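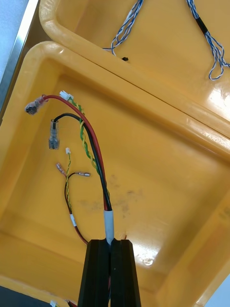

Can someone who has never written a line of code teach a robot to sort parts? With a patient hand on the controls and a bit of practice, most people can, and the folks who already do the sorting by hand tend to pick it up fastest.

News > Company News > Press Releases

Wed 29 January
By the Usano Communications Office

USANO OPENS TEACHING FLOOR IN RUTHERFORD, WHERE WORKERS SHOW ROBOTS THE JOB BY REMOTE CONTROL

RUTHERFORD - Usano is very happy to share that its new teaching floor is open and busy. The floor has 12 stations, and at each one a person guides a robot arm through a task from start to finish while the system, which we call Kastetley, keeps a record of every move. Those records are then used to train the arm to try the same task without a hand on the controls.

The first jobs being taught are the small, fiddly ones that come up all day long in electronics repair and recycling: picking a wire harness out of a tray, moving a circuit board from one bin to the next, setting a solenoid down where the next person can find it. They are simple things to ask of a person and surprisingly hard to write down as instructions. A cable bends differently every time you lift it, and a board can land leaning on its own capacitors, so there is no one right place to grab. Our operators know this from years at the bench, and we would much sooner borrow what they know than try to guess at it from an office.

There are two ways to teach at the Rutherford floor. In the first, the operator takes hold of the arm and walks it through the motion, which suits slow work and short reaches. In the second, the operator sits at a desk with a pair of hand controls and a screen showing the view from the gripper. New operators start with the first way and move over to the second when they feel ready, and we have been pleased to see that most of them ask to move sooner than we planned.
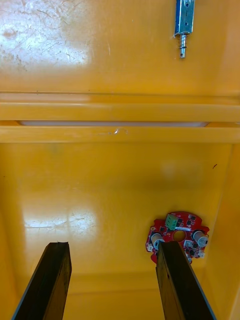

Fandumau, which runs the repair benches that lent us our first group of operators, wrote back after the trial that the hardest lesson had been slowing down, that its people were "used to grabbing a part without thinking," and that it would like the next group to have more time on the hand controls before anything is recorded. We think that is fair, and we have stretched the warm-up from 7 days to 15.

Slowing down really does matter, as it happens. A rushed pickup gets recorded just as faithfully as a careful one, and the arm will happily learn either. Operators can throw out any attempt they don't like by pressing a foot pedal, and we encourage them to use it freely and without the least bit of embarrassment. A normal shift ends with 56 saved attempts per station, and we have no plans to push that number up.

A second round of training opens in April, and local repair shops and recyclers are warmly invited to send people along. No robot experience is needed. Shops that would like to bring their own parts for a teaching session are asked to let the Rutherford floor know when they sign up, so that a station can be set aside.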